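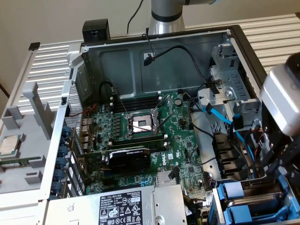
From: Samuele Fontana
To: refurb-list
Date: 22 Feb 2026
Subject: Re: [refurb] swapping the CPU in an old Dell tower, what do I need to know?

Hi Birthe, hi all,

Birthe Eyvindsson wrote:
> I've been given an older Dell tower by my brother-in-law and I'd like to
> put a better processor in it. It has an Intel chip and a little graphics
> card, and that's as much as I can tell you without the manual. I have
> built exactly zero computers but I did once replace a laptop keyboard and
> only lost one screw. Questions:
>
> 1. Is the socket really as easy to wreck as people say?
> 2. Do I have to take the whole board out to get at it?
> 3. What do you clean the old paste off with? Remo said coffee filters
> and I can't tell if he was kidding.
> 4. Is it even worth the trouble, or should I just add memory?

Remo was not kidding, I use coffee filters too. More on that in a minute.

I've been doing a batch of these Dells for the Evholm library (11 promised, 5 finished, and the rest are stacked in my hallway where I keep banging my shin on them) so the whole business is pretty fresh in my mind. I'll go through your questions but out of order, sorry.

No, the board stays in! Lay the tower on its side with the cover off and you can get straight down to the socket once the cooler is out of the way. I leave the power supply, the drives and the graphics card right where they are. That little black card sits low enough on mine that it never bothers my hands. If yours is a bigger one, pull it. The one cable I do fuss with is the blue SATA one, which on this machine curves down the drive side and likes to spring back over whatever you're doing. A bit of painter's tape takes care of it.

Unplug it first, obviously. Then hold the power button in for a few seconds with the cord out. I touch bare metal on the case before I pick up anything with contacts on it, and I keep doing it the whole time because I wander off for coffee and come back across a carpet.

The cooler. Run the machine for ten minutes before you shut it down, so the old paste softens up, and then once it's unplugged loosen the screws a couple of turns each, going corner to corner. Twist a little before you lift. Don't yank it. Bogumił Tokarz told me he cracked the plastic on a fan shroud by using it as a handle, and he has been doing this for longer than I have.

Okay, the socket. Yes, it's easy to wreck, and no, you won't wreck it if you go slow. Push the lever down and out, let it come up, then swing the load plate open. Lift the old chip straight up by its edges. From that moment on there is nothing protecting the contacts, so whatever you do, don't lean over it with a screwdriver in your shirt pocket. (Guess how I know. Guess what a replacement board costs.) Nothing touches those contacts — no cloth, no finger, no canned air held two inches away. If you have the black plastic socket cover from some other board, drop it in while you're off cleaning.

I put the processor down on the inside of a plastic side panel next to the case, heat spreader facing up. Bad habit, maybe! I-seul keeps an antistatic tray for hers and she's right and I'm lazy. What I would say is pick the spot before you pick up the chip. You don't want to be standing there holding the thing by its corners and looking around for somewhere to set it down.

Paste: coffee filter plus a few drops of isopropyl alcohol, the strongest the drugstore has. Filters don't shed fuzz the way paper towels do. Wipe the spreader and the bottom of the cooler until the filter comes away clean. It takes longer than you'd expect if the paste is the original stuff. I bought a jar of the Stidura cleaner once and it was fine, it smelled of oranges, but I went back to the alcohol.

New chip in: match the notches and the little triangle, set it down flat, and let go. No pushing. Plate down, then the lever. The lever takes more force than feels right the first time and there's a creak that will make your stomach drop. That's normal. If the chip is rocking before you close the plate, stop and look again. A small dot of paste in the middle, cooler back on, corner to corner again, and please plug the fan back in. I forgot that one on number three and got a very loud complaint from it at startup.

As for whether it's worth it... depends what chips your board will take. Look up the exact Dell model and check the supported list before you buy anything, and update the BIOS while the OLD processor is still in there. I skipped that once and had to put everything back the way it was, fresh paste and all, just to run an update. If the list only gets you one small step up, I'd spend the money on memory and an SSD and leave the processor alone. What do you use it for? If it's photos and the web, that's probably your answer.

While the lid's off, have a go at the dust in the rear vent and around the drive bay. A soft paintbrush and a vacuum held well back. Do that before you open the socket, not after!

Bring it along to the Kravets meetup if you'd like company, I can bring the paste and Remo can bring his filters. And I still owe I-seul Ok a drive bracket, I haven't forgotten, it's in the box by the door.

Samuele

P.S. Does anyone have spare screws for the Finomitz cases? I'm two short and they're an odd thread.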